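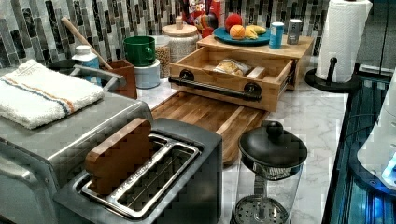 A toaster with two slots. The magic happens on the wires inside.

Filed under: Kitchen Science > Big Questions, Small Answers

Why Does Toast Taste Better Than Bread?
By Katia Ruggiero

Bread is fine. Bread has never done anything wrong. But put a slice of it somewhere very hot for a couple of minutes and it comes back a different color, a different texture and much more interesting to be around. What happened in there?

First, the water leaves

A slice of bread feels dry, but more than a third of its weight can be water. When the slice heats up, the water near the surface turns to steam and floats off into the kitchen. That's why toast weighs a little less than the bread it used to be. If you have a kitchen scale and a patient grown-up, you can check.

As long as the surface is wet, it can't get much hotter than boiling water. Once it dries out, the temperature shoots up. Now things get brown.

Then the browning starts

Bread has sugars in it, even the kind that doesn't taste sweet. It also has proteins, which are built from smaller bits called amino acids. When they get hot enough, the sugars and amino acids start swapping parts and making hundreds of new substances. Some are brown. Some smell nutty, or a bit like popcorn.

Scientists call this the Maillard reaction (say "my-YAR"). It is named after a French chemist who wrote about it in 1912. People had been eating toast for a very long time by then, and managed it without the name. The same reaction browns cookies, roasted coffee and the outside of a burger.

What glows inside a toaster?

Most toasters have thin metal wires that electricity has trouble squeezing through. All that struggling makes the wires hot enough to glow orange. The heat crosses the gap to the bread without touching it, the same way you feel a campfire on your face. Keep forks, knives and fingers out of the slots, please. Stuck toast is a job for an adult who has unplugged the toaster first.

What about burnt toast?

Leave it too long and the surface turns mostly to carbon, the stuff charcoal is made of. You can scrape it off. Your little brother will still know.

Try it

Ask an adult to toast 2 slices from the same loaf, one light and one dark. Sniff each one, then take a bite with your nose pinched shut. Let go of your nose while you're still chewing. Most of the toast flavor turns up right then, because a lot of what we call taste is really smell.

Get a new Big Question in your inbox every month! Ask a parent or guardian to sign up. You can unsubscribe at any time.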